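Sun 12 February

Naker bench, dye fastness, second run

Picked up where Friday's batch stopped. The madder on wool swatches had been rinsed and left flat, so the first job was labeling. Trujillo wool is marked T, Brovuvine is marked B. The B swatches felt harsher in the hand after mordanting, which fits with too much alum last time. Cut the alum back for this run and left the cream of tartar alone.

Bath made up with tap water, then a pinch of chalk. I would like to move to distilled water for the whole series but we don't have enough on hand, and switching halfway would spoil the comparison with the January swatches. Obadia Kombo wants the hard water result anyway for his own notes, so tap water stays until the end of this set.

Heat was the usual trouble. The left hotplate overshoots if the dial goes past the middle mark, and madder goes brown when it gets too hot. Started low and crept up. Held it under a simmer for 2 hours, stirring with the glass rod. Color at the first check was a weak orange. At the second it had moved to brick red on T and something duller on B.

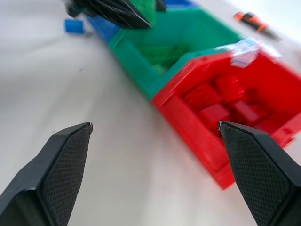
Lifted the swatches after the bath had cooled overnight on the first run; this time took them out warm to see if the long soak matters. T looks the same to me either way. B is paler when taken out warm. Would not trust that until both are dry and side by side under the same lamp.

Wash test next. Niris neutral soap, 295 ml of solution per jar, one swatch per jar with a strip of undyed cotton stitched on to catch any bleed. Shook each jar by hand for 17 minutes, which is tedious but matches the old sheet. The cotton from the T jars came out clean. The cotton from the B jars has a pink cast along the stitching - possibly loose dye that the rinse missed, possibly poor uptake. A longer rinse would settle it.

Light test not started. The window rack is full until the indigo strips come down. Covered halves are cut and ready in the drawer, card side up.

To do:
Rinse a fresh B swatch until the water runs clear, then repeat the wash test.
Weigh out alum for run three at the lower rate.
Check the pH strips, the open tub may be stale.
Obadia to read the gray scale without seeing the labels.
Order more cotton strip.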